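Folding and Bedding Tips from an Open Day

2 May 2019
By the Household Desk

The open day at Geltgate ran for most of an afternoon, and the part we went for was the household handling demonstration, put on by a small firm named Koech. They are working on getting machines to deal with scarves, sheets, blankets and other soft things. Anyone who does laundry knows these are awkward. A cup keeps its shape when you pick it up. A sheet has a new shape every time.

We came home with a page of notes, and most of them work just as well for people with two hands. The staff had spent months breaking ordinary chores into small steps, and some of those steps are worth borrowing.

Start with the edge. When a machine goes for the middle of a cloth, it gets a bunch of fabric and no idea where the corners are. People do the same thing with a basket of clean laundry. Find a hem, run your fingers along it until you reach a corner, and hold that corner while you look for the next one. With a fitted sheet, do the two corners on a short side first and tuck one inside the other before you touch the rest.

Let it hang. Before folding a scarf or a light throw, hold it up by one edge for a few seconds and let the folds drop out. Give it one gentle shake. If it has a fringe, keep the fringe at the bottom so the threads fall straight, and comb them out with your fingers once the cloth is lying down. Don't tug at a fringe that has started to fray. Trim loose threads with small scissors.

Use the bed. Koech's people did most of their folding on beds and not on tables, and we have switched to this at home. A bed gives you room for the full width of a blanket, and the cloth doesn't slide off. Smooth the bottom sheet first. Anything you fold on top of a wrinkled surface picks up the wrinkles.

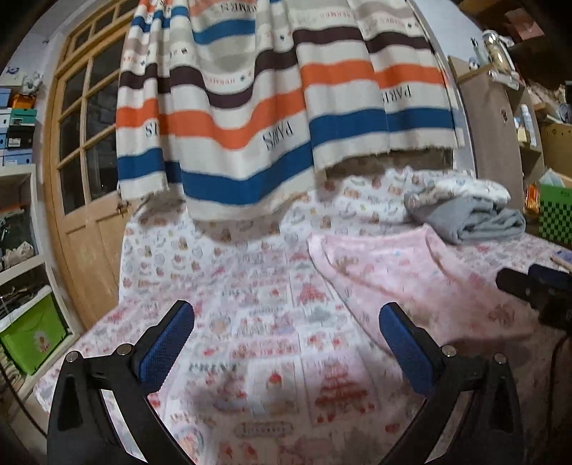 Clear small objects off before you begin. Chargers, cards, packets and pens all get folded into blankets sooner or later and then turn up in the wash. One pass with the flat of your hand takes care of it.

Pinch lightly. The finger pads on the grippers at the demonstration were padded, and visitors were allowed to try squeezing them by hand. It was harder than it looked to pick up one layer of cotton and leave the layer under it alone. The trick was to press down very slightly, bring the two sides together slowly, and lift before squeezing any tighter. The same motion works for separating two pillowcases stuck together by static, or for turning back the top sheet without dragging the blanket along with it.

Work with stripes and prints. A striped scarf has folding lines built in. Pick a stripe near the middle, fold along it, and check that the bands line up at both ends. For a sheet with a small repeated print, use a row of the pattern as a guide in the same way. Plain white sheets give you nothing to go by, so match the hems.

Stack heavy things first. Folded blankets go on the bottom, sheets and covers on top. A light cotton cover under a heavy blanket will be creased by the time you want it. We keep stacks to six pieces – any taller and they lean.

Store by how often you use it. A speaker from Lulby, who make storage fittings, gave a short talk on this. Bedding in use every week should be between hip and shoulder height. Winter blankets can go up high or in a lidded bin, and September is a good month to bring them down and air them out. Leave them over a rail or a chair back for 30 minutes before putting them on a bed.

Label the bins on the short side, since that is the side facing out on most shelves. Masking tape and a marker will do. Jukico had a table of printed labels near the exit, and they were nice enough, but tape comes off cleaner when you change your mind.

A few practical points for anyone going next time. Parking is behind the building. The demonstration room is small and gets warm, so leave your coat in the car. Ask to try the hand-held gripper early, before the line builds up, and take an old scarf along if you want to practice on something familiar – they didn't mind at all. Allow more than 2 hours if you also want to hear the talks.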